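Chapter 7
Buying a Helper: Arm Kits for the Home

In February, Meenakshi Pinto opened a crate from Trelex and found two arms, one gripper, a bag of bolts and a manual 300 pages long. She read the first 2 pages and started building. I love that story, because it is how most of us meet our first kit! This chapter follows the Trelex set through unpacking, fitting and daily use, and compares it with the simpler Jinness package that Boris Říha tested for us.
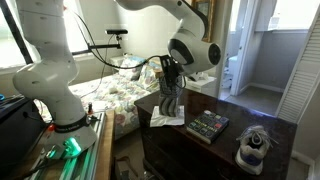
Tidying is the job that kit makers most like to promise, and it is a wonderful test. A factory part arrives the same way up every time, but a bedroom is full of things that sag, roll and tip over. Think about what one dresser top can ask of a single gripper — a crumpled napkin, a flat game box, a trainer with its laces. Each needs a different grip and a different amount of squeeze, and a good kit lets you change both without rewriting everything.

We shall look first at reach, then at grip, and then at the software, where Jinness does surprisingly well. Prices come last. Before reading on, choose one surface in your own home and write down what is on it. You will need the list for the first exercise, where you match each item to a grip from the table in section 7.2.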